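**Old office tower: worth adding memory, or part it out?**

**kestrel_lane** wrote:

I picked up a desktop tower when the Drutville office cleared its storage room. It's an ordinary business machine. It boots, it's slow, and I'd like it to be a homework computer for my daughter. Before I spend anything I want to know if adding memory is worth it or if I should pull the drives and recycle the rest.

The green board has four slots for memory. I have a bag of sticks from other machines but I haven't matched any of them up yet. Budget is small.

---

**Ismail Belkadi** wrote:

Add the memory. For browsing and typing it makes more difference than the processor does on a box that age. Then put a solid state drive in it if you have any money left.

Lay the case on its side first. People try to do this with the tower standing up under a desk and they end up pushing the stick in at an angle. With the case flat you can press straight down and see both latches.

---

**grout_and_tile** wrote:

I'd part it out. The power supply is the reason. It has been in there as long as everything else and when it goes it can take the board with it. You can get a refurbished machine from Biwott with a warranty and skip all of this.

---

**Ismail Belkadi** wrote:

A warranty costs money and he already has the tower. I've kept office machines like that going for years on the supply they came with. Blow the dust out and listen to the fan. If it grinds, replace it. If it doesn't, leave it alone.

---

**kestrel_lane** wrote:

Thanks, both. I'm leaning toward fixing it. Is there an order I should put the sticks in, or does any slot do?

---

**Upendo Kinyua** wrote:

There is an order and it depends on the board. Look for a small diagram on the inside of the side panel, or search the model number with the word "manual." On most four-slot boards you want matched sticks in the same channel positions, and sometimes those slots are next to each other and sometimes they alternate.

What I do:

1. Shut down, unplug, hold the power button in for a few seconds.
2. Touch bare metal on the case.
3. Move any cables that hang over the slots. You don't have to unplug them, just fold them back toward the drive cage.
4. Open the latches.
5. Line up the notch. Look at it from the side, not from above.
6. Press evenly until the latches close on their own.

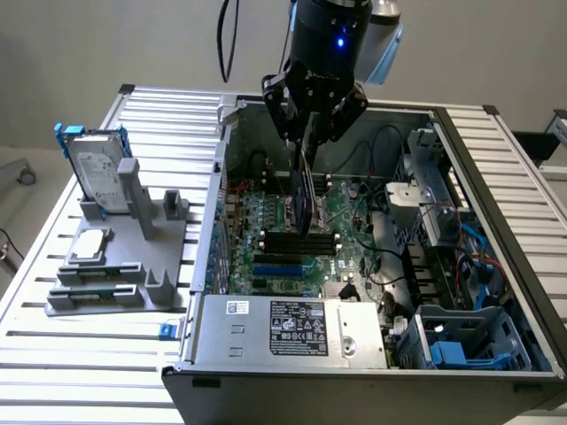
Keep the stick upright the whole way down. If one end goes in first, take it out and start over. It takes more force than people expect, and a beginner will usually stop too early. A half-seated stick gives you beeps and a black screen, and then everyone decides the memory is bad.

Test with one stick before you fill the rest.

---

**grout_and_tile** wrote:

Agree with the one stick part. I still wouldn't put money into it.

---

**pelham_j** wrote:

Can you mix brands? I have the same question with a Virnora desktop and the shop told me no.

---

**Upendo Kinyua** wrote:

You can if the type and voltage match. The board will run them all at the speed of the slowest one. The shop would like to sell you a kit.

---

**Ismail Belkadi** wrote:

I'd be more careful than that. Mixed sticks often pass the first boot and then crash a week later. Run a memory test overnight. I had one machine with a mixed set that was fine until someone opened a spreadsheet with 3,000 rows, and then it froze every time. Swapped in a matched pair and it stopped.

---

**Upendo Kinyua** wrote:

Could have been one bad stick. Did you test them separately?

---

**Ismail Belkadi** wrote:

No, I threw the odd one in a drawer. It may still be there.

---

**kestrel_lane** wrote:

Update, 23 Sep 2022. Found two sticks in the bag that matched and put them in using the diagram on the panel. The first try gave me three beeps. I took them out, wiped the contacts with a dry cloth and pressed harder. It booted and shows the full amount.

The overnight test ran clean. I also vacuumed out the front vents and tied the loose drive cables back. The fan is quiet so the power supply stays for now.

Next is the drive. There's a 300 GB one in there and it clicks.

---

**grout_and_tile** wrote:

Clicking means copy anything you want off it tonight.

---

**Ismail Belkadi** wrote:

He's right about that one. Use a different cable when you hook up the new drive, the old ones get loose at the plug.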